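Dokelia publishes results on training robot assembly skills in simulation

Research group reports that grippers trained on rendered workbenches carry their skills over to real parts

Dokelia has released the results of a study into how far a two-fingered robot gripper can learn small assembly tasks before it touches a real workbench. The work was carried out with Ikimwood, which built the simulated benches, and with the engineering firm Ots, which supplied the test cell.

Under the method, called Brerkon, the robot practises in a computer-rendered workspace seen from the wrist of the arm. The position of tools and parts, the lighting and the surface of the bench are changed between attempts. The study used 2,000 simulated attempts for each of 13 tasks, among them picking up gears and placing them on a shaft.

The simulated benches are deliberately untidy. Tools and fixtures share the surface with the parts to be handled, and the robot must choose its target without disturbing its neighbours.

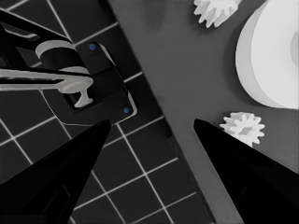
Main findings

Of the 13 tasks learned in simulation, six were completed on the real test cell without any further training. The remaining tasks needed a short period of practice on real parts, with a limit of 21 attempts for each.

Changing the layout of the bench had a greater effect than changing the lighting. Tasks in which small parts lay close to a tool remained the most difficult, and the group will examine these in the next stage of the work.

Availability

The full report and the simulated benches will be available to research partners from March. Requests for access should be sent to the Dokelia press office.

About Dokelia

Dokelia carries out research into robot handling and assembly for light manufacturing.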